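To: Equipment Planning List
From: Khrystyna Marchuk
Date: 10 March 2020
Subject: Re: Handheld gripper tools, second budget round

Dear colleagues,

Thank you to those who sent written comments on the February draft. I have quoted the message from Kumaresan Lobo below, as most of the later comments refer to it, and my replies follow.

> From: Kumaresan Lobo
> Subject: Handheld gripper tools, second budget round
>
> The draft asks for 4 additional handheld grippers for the Kalus workroom. Before our section can support the request, we would like to see three matters settled.
>
> First, the draft gives a price for the tools and none for replacement fingers. Our own set has needed new finger links more often than new anything else.
>
> Second, the Tono quotation and the Brilla quotation do not cover the same items. Brilla includes the camera mount and Tono lists it separately.
>
> Third, the draft does not say what kinds of objects the fingers are expected to hold. A finger that is suitable for boxes may be a poor choice for thin or curved parts.

Replacement fingers

The revised budget now carries a separate line for spare fingers. Marta Derkach has obtained a unit price of $129 per pair, and we propose to order one spare pair with each tool. Further pairs would be charged to the section that uses them.

Comparison of quotations

Melaniia Bondarchuk has restated both quotations on the same basis, with the mount, one pair of fingers and delivery included. The Brilla tool comes to $505 and the Tono tool to $1104. The Tono figure includes a longer service period, which some sections may consider worth the difference. Chou was invited to quote and declined.

Objects to be held

We accept that the draft was too general on this point. The revised text names narrow parts, tubes and shallow channels as the main class of work, with flat packaging as the second. Bidders will be asked to confirm that the fingers can close on such parts from both sides without marking the surface. The part shown at the end of this section, a smooth tube that meets a flatter strip with a raised lip, is representative of the first class. Please note where the segmented fingers bear on the strip, as the width of contact is the point on which the two quotations differ most.
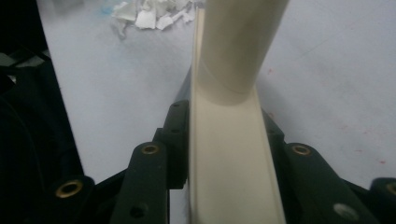 Next steps

Sections are asked to confirm the number of tools they require and the account to be charged. Replies should be sent to Kenta Kinoshita, with a copy to this list. A section that does not reply will be entered at the quantity given in the February draft.

The order will be placed once all confirmations have been recorded. Questions about the service terms may be sent to me directly.

Sincerely,

Khrystyna Marchuk
Equipment Planning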